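4.3 Setting up the garment station

1. Hang the shirt on the white plastic hanger and loop the hook over the black curved rod.

2. Wrap white tape around the joint where the hook meets the rod. Press it down on both sides.

Leave the paper hang tag on, and keep it in front of the fabric.

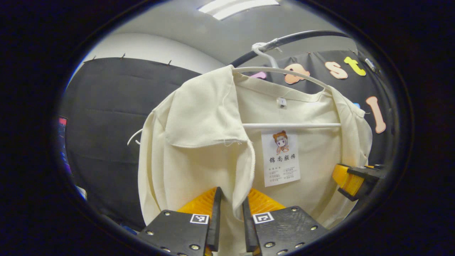 3. Hold the gripper below the collar and check that both square markers are clear of cloth.

4. Open and close the fingers 11 times. Wipe the yellow ribbed pads if they pick up lint.

CAUTION: Keep loose threads away from the finger screws.

Note: Replace the tape after 80 runs. If the hook still turns on the rod, see fault 103.

Comments (3)

Mutua Muriithi
Our tape gave up at nearly 80. Is a wider one all right?

Corker
Wider is fine as long as the hanger can still swing a bit.

Bradum
Fault 103 isn't in my copy, the list stops at 16.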